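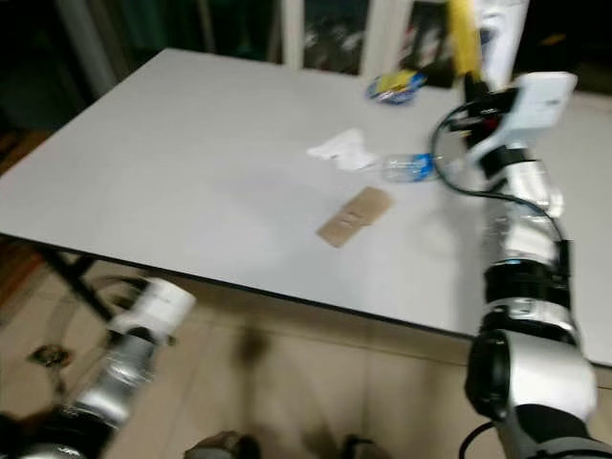
## 4. Caring for the table surface

The Skotport top has a matte finish. It cleans easily but will turn shiny in patches if it is scrubbed.

### Daily cleaning

1. Clear everything off the top, including trash and bottles.
2. Wipe away crumbs with a dry microfiber cloth.
3. Mix 2 capfuls of dish soap into a bucket of warm water.
4. Wring out a second cloth and wipe from the back edge to the front.
5. Dry the surface and the rim. Do not leave water standing along the rim overnight.

**Note:** For ink or dried food, lay a damp cloth over the spot for up to 10 minutes, then wipe. Repeat if needed.

**Caution:** Do not use bleach, acetone, steel wool, or melamine sponges. Damage from these is not covered.

### Leveling after a move

1. Set the table where it will be used.
2. Press down on each corner in turn.
3. If a corner rocks, turn its foot counterclockwise until it touches the floor.
4. Tighten the lock nut by hand.

**Caution:** Lift the table with two people. Never drag it.

Replacement feet are sold in pairs under part number 1873.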